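Reviews > Storage > Baskets

Plekden Wicker Basket, reviewed by Vandana Kashyap

The Plekden was assessed in February for use in shared reading rooms. The weave is tight and the rim is smooth to the touch. It held four hardback atlases without sagging – a fair test at this price.

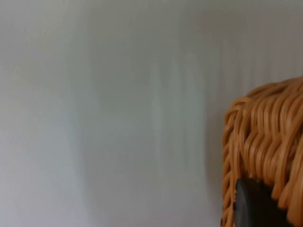
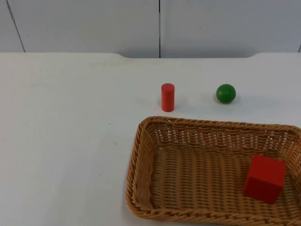
Cleaning is less simple. Dust settles between the strands, and the maker, Vanitz, supplies no liner. The Beson model remains the better choice for damp rooms.

2 comments | 4 shares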